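Budget d'une cellule de démontage robotisé

Le budget d'une cellule de démontage est le document dans lequel l'acheteur prévoit le prix du robot, de la pince, de l'installation et de l'entretien. Chez Flotimar, il est établi en 2 parties : l'achat et l'exploitation. Les doigts de rechange appartiennent à la seconde.

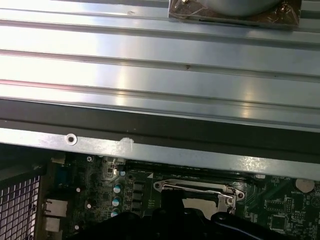
Article rédigé par Lenka Čierny, mai

Pince noire devant le socket d'une carte mère. Pour un travail à cette échelle, le plan d'achat précise l'ouverture de la pince et l'espace libre autour des composants. Flotimar prévoit un essai de 1 000 cycles avant la commande.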